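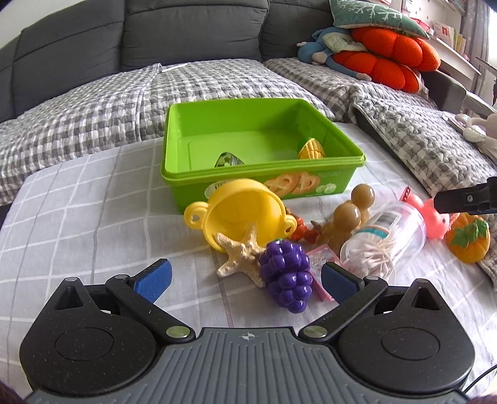 October 2023

When I moved to Hemthorpe I promised myself that I would keep only one box of small toys for my niece's visits. Now the toys come out on the bed every time, and the box is always too small for them.

So this Friday I finally started sorting. The lime-green box with the cookies on it stays, and the corn cob already lives inside. The grapes, the pumpkin and the yellow strainer belong to the play kitchen, so they will go in with it. The pink pig is her favourite and I would not dare to give it away.

The starfish is more difficult. It is not really a toy, and I worry about its arms if it lies under heavier things. My friend Rungnapa says to put it on the bathroom shelf, together with the cotton swabs, which also have no business in the bedroom.

I have looked at a bigger box in the Brandes shop, 30 litres with a lid. But I know myself. If I buy a bigger box, I will fill it also. For now I try with a small cloth bag for the kitchen food, and in April I will look again.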